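**Do you need the second photographer?**

The new wedding price lists are out for next year, and Gekthorpe now puts a second photographer in every package. I'm not convinced. 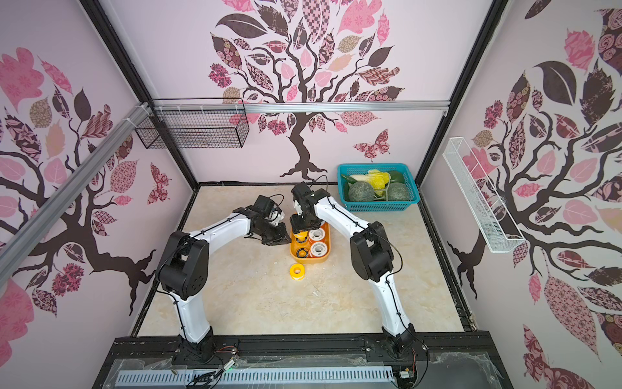
*Two arms over an orange tray.*

Chae-won Koo booked one for her February wedding, with 40 guests, and got 3,000 pictures back. She has printed 3.

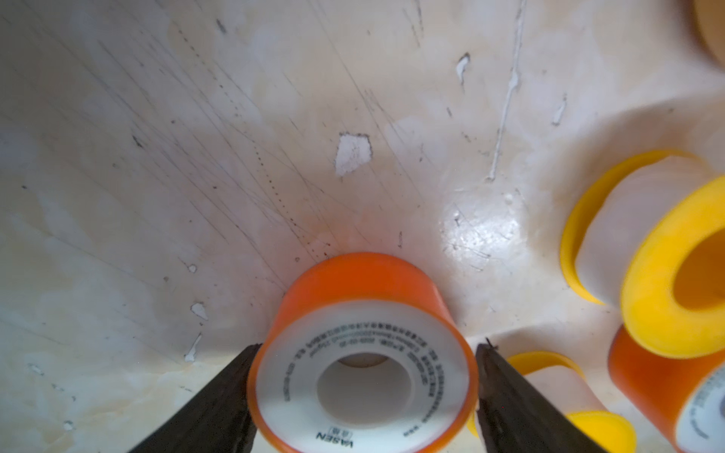 *Scratches and a few chips, close up.*

Lensa Seyoum disagrees with me. She shoots at Nadunel, where the couple get ready in separate buildings, and says one person can't be in both. Fair enough - but most venues aren't Nadunel.
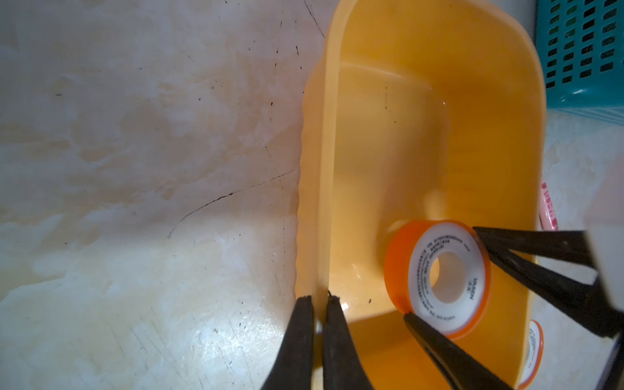
### Before you sign

Ask who the second person is and whether you can see a whole day they shot alone. "A member of our team" is no answer. Then ask for the price without them - Gekthorpe took two weeks to give me theirs.

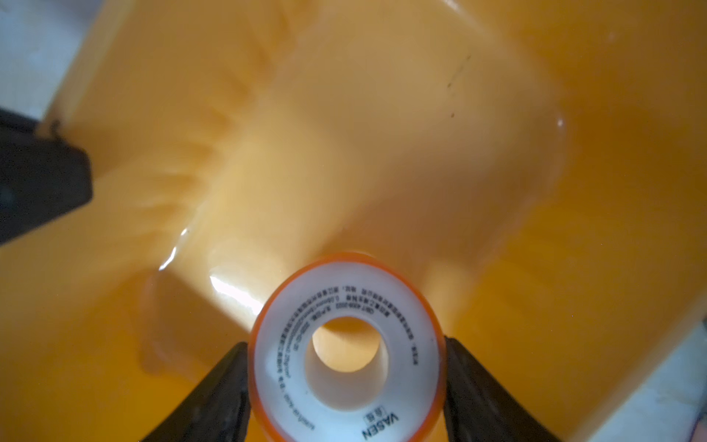
*A roll of thread seal tape, held upright.*

Replies to Soo-ah Sung, please, who is collecting quotes for the next issue.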